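Drirnach Project: Progress Report to the Forsyth Fund
Prepared by Chalerm Khunthong, Illetti
2026-06-21

Summary

Recording for the grocery sorting task is under way and slightly behind plan. The grant calls for 2,000 accepted episodes by the end of August. The recording setup is fixed, the operator instructions are in their second version, and the first batch has gone to Usturum for training. Spending is within the approved budget. We are not asking for a change in scope.

What we are recording

An operator guides the arm through one sorting job from start to finish. Packaged food and drinks go into plastic bins, and each bin is identified by a shape drawn on it in black marker. The instruction given with the episode names the item and the shape, for example "put the milk in the square bin." We chose shapes over colors so the model has to read the mark itself, and we draw them by hand so that no two are exactly alike.

Items are ordinary store packages: cartons, chip cans and soft snack bags. Cans are started on their sides in most layouts. They can roll when touched off center, and we want the model to see how operators deal with that.

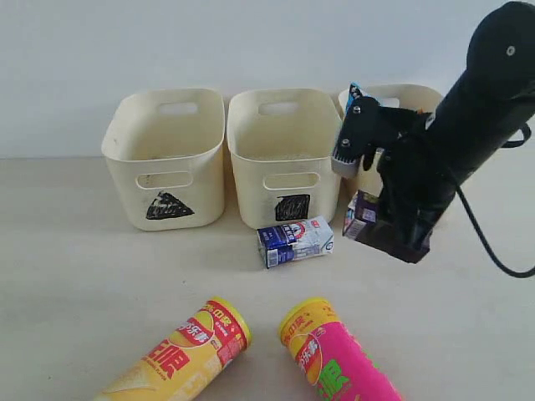

Episodes to date

The current batch covers 126 layouts. A layout is a starting arrangement of items and bins, written on a card so that another operator can set it up again. Each layout is recorded more than once, with the instruction changed between runs.

Each episode is checked by a second person before it is accepted. The reviewer looks for a dropped item that was never picked up again, a wrong bin, a long pause, or a missing stretch in any of the video streams. An episode with a recovered mistake is kept and tagged. Usturum asked for these in April and has since told us they are useful, so operators no longer stop and restart after a slip.

The rejection rate was high in the first two weeks. Most of those episodes failed on timing between the wrist video and the joint log. The clock fix was installed on all stations and the same fault has not come back.

Soft packages

Snack bags remain the slowest items. A bag gives way when the fingers close, and a grip that looks good from the outside camera may be holding only the top fold. Placing a bag in a bin that already has others in it is harder again. The fingers have to go down between the packages, and the operator has little to go on except the wrist view.

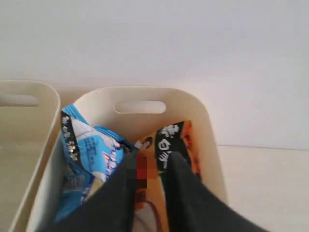
We have set aside 70 layouts for bags alone. Operators are told to come in from above, open the fingers only as far as the neighboring package allows, and back out straight up. Sideways exits drag the other bags along. Version two of the instructions covers this with a short practice run that new operators complete before their episodes count.

We also learned that printed faces on packaging can set off the automatic blurring step, which was meant for people. The blur stays in the released video. Usturum has been informed and does not expect it to affect training, but we will look at switching the step off for the wrist stream, pending agreement from Forsyth on the privacy terms.

Start and end positions

Early episodes ended wherever the operator let go. This made it hard to join jobs into longer sequences. Every episode now begins and ends with the gripper closed and pointing down over a clear part of the table, away from the bins.

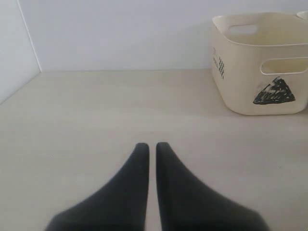

Wrist view with the fingers together over open tabletop, triangle-marked bin at right.

The change adds a few seconds to each recording. Older episodes without the end position will stay in the set with a tag.

Staffing and equipment

We have 12 trained operators working in two shifts. Two more are in training and should start before the end of the month. One spare set of finger pads was used, and a second has been ordered from the equipment line.

Risks

The main risk is the pace on bag layouts. If it does not improve by mid-July, we will move one station to bags full time and accept fewer carton episodes. A smaller risk is wear on the bin markings, which get rubbed in use. Bins are checked at the start of each shift and redrawn as needed.

Next period

Finish the bag layouts. Send the second batch to Usturum with the tags for recovered mistakes included. Agree on the blurring question with Forsyth. Begin two-item instructions, in which one request names two packages and two different bins.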